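Week 7 handout: Can a robot do the dishes yet?

Reading for this week: the first two sections of the course pack on household chores. Bring your chore sheets from last time. If you missed the lecture on grasping, read the notes for it first, as the words "contact," "reach" and "base pose" are used here without being explained again.

The question for today is a plain one. Suppose you had a robot arm in your kitchen and wanted it to put things away after a meal. Which parts of that job can it do now, which parts can it do sometimes, and which parts should you keep doing yourself? Newspaper stories tend to answer with one word for the whole job. We will split the job up first.

Everything this week is worked out in simulation. The kitchen we use is the Larkton kitchen, which has an island with a sink in it, wall counters, a cooktop, cabinets and drawers. You will use the same kitchen in the lab.
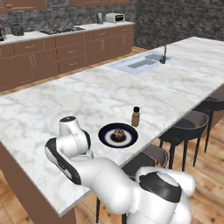

Department of Mechanical Engineering, Service Robotics Teaching Group

Instructor: Nadhirah Liew. Lab instructor: Begoñe Esteban.

1. What counts as doing a chore

When a person says "clear the counter," they mean several things at once. Dishes with food on them get treated one way and clean dishes another. A bottle goes back to the shelf it came from. Leftover cake is kept, or eaten, or thrown out, depending on the house. None of that is in the words "clear the counter."

A robot needs each of these written down or learned. In the Larkton kitchen the dark-rimmed plate has a brown, cake-like item on it and a small bottle standing close by. Moving the bottle is a simple pick: it is upright and narrow. Moving the plate is harder, as the plate is low and wide and the thing on top can slide. Deciding what should happen to the food is a separate problem again, and the arm itself is no help with it.

For this course a chore has three layers:

Decision. What should end up where?
Motion. How does the arm get there without hitting anything?
Contact. What happens when the gripper and the object touch?

Most public demonstrations fix the first layer ahead of time. A person has chosen the object and the place to put it. There is nothing wrong with this, but you should say so when you report a result. "The robot put the bottle in the cabinet" and "the robot was told which bottle and which cabinet, and put it there" are different claims.

2. Pots and other large things

Plates and bottles get most of the attention in class projects. Pots deserve more. A pot is wide, often deep, and its weight changes a great deal with what is inside. People lift a full pot with two hands and keep their elbows close. A single arm holding a pot at full stretch has a poor time of it, for the same reason you would.

There is also the matter of sight. If the camera is mounted near the gripper, a large object in the grasp fills much of the view. The arm then has to place something while looking mostly at the thing it is holding.

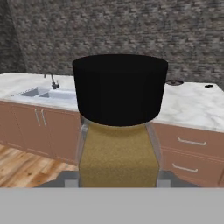
There are two usual ways to deal with this. One is to remember the layout of the counter from before the object was picked up and trust that nothing has moved. The other is to add a second camera somewhere else, on the base or on a wall. The first is cheap and works in an empty house. The second works better with people around but has to be calibrated, and a camera on a wall gets bumped, splashed and turned.

In the lab you will run the same placing task both ways. Use the Jamia planner for both runs so that the only thing that changes is the camera. Set the time limit to 24 seconds per attempt. If the arm has not let go of the object by then, mark the attempt as a failure even if it looks close to finishing.

Some notes on scoring, as there were questions after the last lab:

A pot that ends up tilted against the faucet is a failure.
A pot in the sink when the task said counter is a failure.
A pot on the counter but over the edge of the cooktop counts as a success only if it is level.
If you stopped the run by hand, write down why. Do not leave it out.

3. Where the base goes

Students spend nearly all their time on the gripper end of the arm and very little on the other end. In a factory this is fair, as the base is bolted down and the parts come to it. A home is the other way around. The sink, the cabinets and the table stay where they are, and the robot has to be in a place from which it can reach them.

Reach is easy to get wrong on paper. An arm may be long enough to touch a cabinet handle and still be unable to open the door, as the door has to swing through the place where the base is standing. Drawers are kinder than doors in this respect. They come straight out, and the arm can pull along one line. Check this before you choose a task. Groups that picked a door in last year's project mostly ended up moving the base more times than they moved the arm.
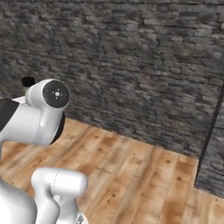 Corners are the next difficulty. A planner treats a wall as something to stay away from, and in an inside corner it has to stay away from two walls at once, so the set of safe elbow positions gets small quickly. Rough surfaces make it a little worse. If you model a stacked stone wall like the one in our kitchen as a flat sheet, some stones may stick out past the sheet, so leave a margin. The floor matters too: where the bottom stones come straight down onto the planks there is no baseboard to hold a base away from the wall, and you have to set that distance yourself. In the Semwood settings file it is called wall_gap. The default is too small for this arm with its elbow out.

Please do not set wall_gap to zero to make a plan succeed. Begoñe Esteban checks the settings files.

4. Shop floors compared with homes

It helps to put the two side by side.

On a shop floor the same part arrives in the same place. The lighting is fixed. If something goes wrong, a trained person is close by and the line can stop. The task may be repeated 500 times in a shift, so a week spent tuning one motion pays for itself.

At home, the objects differ from day to day, and so do the places they are left. The person nearby may be a child, or asleep. A given task may be done 2 times a day, so tuning for a week is out of the question. A failure that would be a small delay in a plant can mean a broken dish or soup on the floor.

So an arm that is very good at packing boxes is not therefore close to clearing a table. The hardware can be identical. What differs is how much of the world was arranged for it beforehand.

Some chores sit between the two. Loading trays in a school cafeteria is one. The trays are all alike, the rack is fixed, and only the things on the tray change. If you are looking for a project topic, jobs of this kind are a good place to start.

5. Where this leaves the question

My own answers at the moment, for you to argue with in discussion:

Picking up one upright object from a clear counter: yes, in most cases.
Opening a drawer with a bar handle: yes, if the base is well placed.
Moving a plate with food on it: sometimes.
Lifting and placing an empty pot: sometimes, and it depends heavily on the cameras.
Lifting a full pot: leave this to people.
Deciding what to keep and what to throw out: leave this to people for now.

6. Lab work

Run 10 attempts each for the bottle, the plate and the pot. Keep the start pose the same for all attempts on one object. Record success or failure, the time taken, and which of the three layers the failure belongs to. If you cannot tell which layer it was, write "unclear" and describe what you saw in one sentence.

Groups that had the Grecu gripper model last time should switch to the standard one. The finger pads in the Grecu file have the wrong friction value and the results cannot be compared.

The written part is two pages. Put your table first. Then pick one failure and explain it in enough detail that another group could make it happen again. A clear account of a failure gets full marks. A list of successes with no explanation does not.

Lab reports are due on 19th March at the start of class, on paper. Late reports go in the box outside the lab and lose a grade per day.

Next week: cloth, bags and other things that do not keep their shape. Bring a dish towel.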